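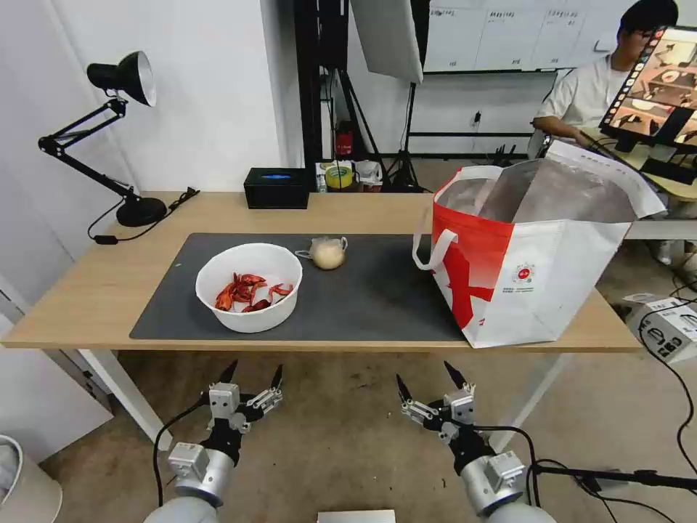

## Justlow, after a month of using it on our own demos

I went into this one grumpy. Every few weeks somebody releases a method that promises to get more out of the teleop data you already have, and I've lost a lot of evenings to those. Justlow is a data curation method for imitation learning, with a pretty decent code release attached, and the pitch is simple: score every chunk of every demonstration, throw out the low-scoring chunks, keep the rest of the episode. Most of the curation tools I've tried work on whole episodes, so one clumsy regrasp gets the entire thing binned. With bimanual work, where one arm is often doing fine while the other one fumbles, that hurts.

We run Kermani as our base policy at Bulladside, so that's what I tested with. Two arms, head camera plus wrist cameras, tabletop packing tasks. If you're on a single arm doing pick and place, your mileage will be different, and you probably need this less than we do.

### Setup

Installing took me a Sunday afternoon, and most of that was my own fault (old drivers, don't ask). The config file is one page long and the comments in it are useful! I pointed it at our full set of 2,816 episodes and it had the whole lot scored by the next morning. You get a little web viewer where each episode is a strip, colored by score, and you can click on a dip and watch those few seconds. I ended up using the viewer way more than I expected, even on days I wasn't training anything. It's a very quick way to find out which operator has a habit of hovering.

One gripe: the scorer assumes your two arms are time-synced to within a frame. Ours weren't, on an older batch, and it didn't complain, it just gave everything in that batch terrible scores. A warning would have saved me a day.

### The task I cared about

Packing crayfish into a tote. One gripper takes the container by the rim, the bag is standing open on the table, and the food has to get in there without the whole thing going over. It's a mean task. The shells slide all at once or they don't slide at all, the bag lining flops wherever it likes, and the head camera loses sight of the rim for a good part of the motion. Our old policy would get to the bag just fine and then freeze up with the container half tilted, which I'd always blamed on not having enough data.
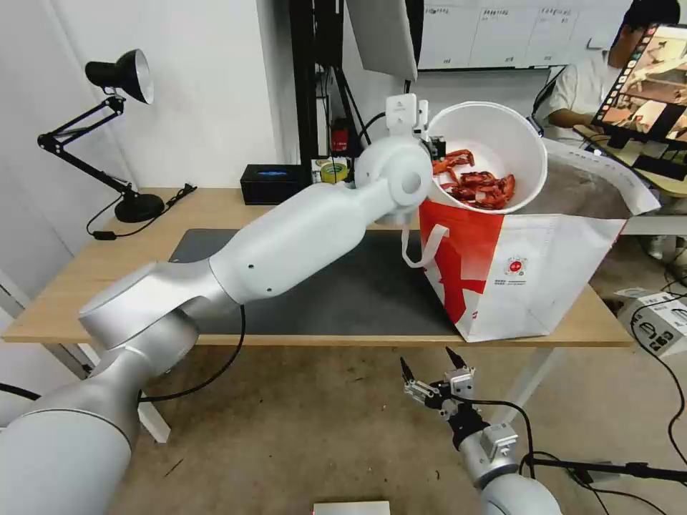

*Left gripper on the rim with the crayfish over the bag, right gripper open.*

Justlow disagreed with me. The low scores were piled up right around the tilt, and when I watched the clips I could see why – half of our demos have the operator stopping there, tilting a bit, stopping again, checking the monitor. The policy had learned to stop because we'd taught it to stop. Slightly embarrassing, but good to know.

### Results

I trained three versions on this task: everything we had (600 demos), a random 500 of those, and the Justlow-trimmed set. Each one got 100 rollouts, same table, same lamp, bag swapped out whenever it got too soggy to stand up.

The full set and the random set came out so close that I wouldn't bet lunch on the difference. The trimmed version was clearly better, mostly on that tilt, and it was also faster, which I hadn't been looking for. The freezing didn't go away completely. It went from the thing that ruined most of our failures to one failure type among several, with "snags the bag handle" now at the top of the list.

I also tried it on a couple of the Eltgate tasks, the folding ones, and there it did next to nothing. My guess is that pauses in folding are often doing real work, so cutting them buys you nothing, and on the sleeve task I think it cut some stuff we needed. You can turn the threshold down, and I'd do that for anything with cloth.

### Things I'd change

- The default threshold is too eager. Start lower than the docs tell you and look at the viewer before you train.
- No way to score the arms separately in this release. For bimanual people that's the big missing piece, and I really hope it's coming.
- Cut points can leave a visible jump in the action targets. There's a smoothing option, off by default, and you want it on.
- The paper's ablations all use much cleaner data than anybody I know has lying around.

### Would I keep it?

Yep, it's in our pipeline now, for rigid and food tasks anyway. If you have a pile of teleop data with lots of hesitation in it, try the scorer and the viewer even if you never trim a single episode. We've already changed how we record – operators practice the tilt a few times with recording off before they start a session. I'm rerunning the packing task with a taller bag next, and I'll update the numbers once those rollouts are done.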